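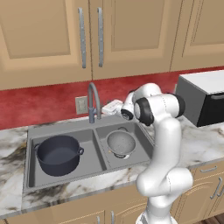 1/11

Got the July water bill yesterday. 835 gallons over the same month last year, with the same people in the house and no pool. I spent the last few evenings going through it and am putting what I learned in one place in case it helps anyone else on the Wastau system.

2/

First thing: read your own meter. In Wastau it's under the small iron lid near the curb. Mine was full of dirt and I had to scoop it out with a garden trowel. Write down all the digits, including the ones that don't spin much.

3/

Then shut everything off. Dishwasher, washer, ice maker, sprinklers. Wait an hour and read it again. Mine moved. So water was going somewhere with every tap closed.

4/

Toilets next. Food coloring in the tank, leave it alone for half an hour, check the bowl. Upstairs was clean. Downstairs came up blue. The flapper was stiff and had a ridge worn in it.

Replacement was cheap and took me longer to find in the store than to put in. Bring the old one with you. There are more sizes than you would think.

5/

Retested the meter with the new flapper in. Still moving, much slower. That was annoying.

Turned off the valve to the outdoor line and it stopped. So the rest of the leak is between the house and the back spigot, or it's the drip line for the tomatoes. I'm betting on the drip line. The Toma timer on it has been sticking open since spring.

6/

Kitchen habits, since people always ask about those. I soak pots now and don't scrub them under a running tap. I also stopped rinsing plates before they go in the dishwasher. They come out the same. I can't tell you how much either one saves and I don't think it's much next to a bad toilet.

7/

About the bill itself. Wastau switched to the new rate tiers this year. Once you go over the first tier you pay the higher rate on the gallons above it, and the sewer charge goes up along with it. The sewer part is on page two and is easy to miss. On mine it was the bigger jump of the two.

8/

There is a leak adjustment. You have to ask for it. They want a receipt for the repair part and two meter readings taken at least 24 hours apart after the fix. The form is on the county site under "Billing," then "Other." A paper copy is at the Prullimont Street office, in the rack to the left of the window.

You get one adjustment every 4 years, so if you have two leaks, fix both before you send it in. I'm holding mine until the outdoor line is done.

9/

A few people told me to put a brick in the toilet tank. Don't. Bricks crumble and the grit gets under the flapper, and then you're back where I started. If you want to displace some water use a plastic bottle filled with gravel and make sure it can't touch the float.

10/

I also looked at those clip-on leak monitors. The Fultlow one straps around the meter and sends readings to your phone. The one I borrowed lost its signal every time I put the iron lid back on. It might work fine if your meter is in the basement. I gave it back and went to writing the reading on the calendar every morning.

11/

Where it stands as of July 14, 2026: toilet fixed, outdoor line shut off, tomatoes getting watered by hand with a can. New timer is ordered. Will post the August bill when it comes.

Adding one more because I got asked twice already: yes, the readings on the bill are rounded down, so yours at the curb will be a little higher. The difference carries over to the next month.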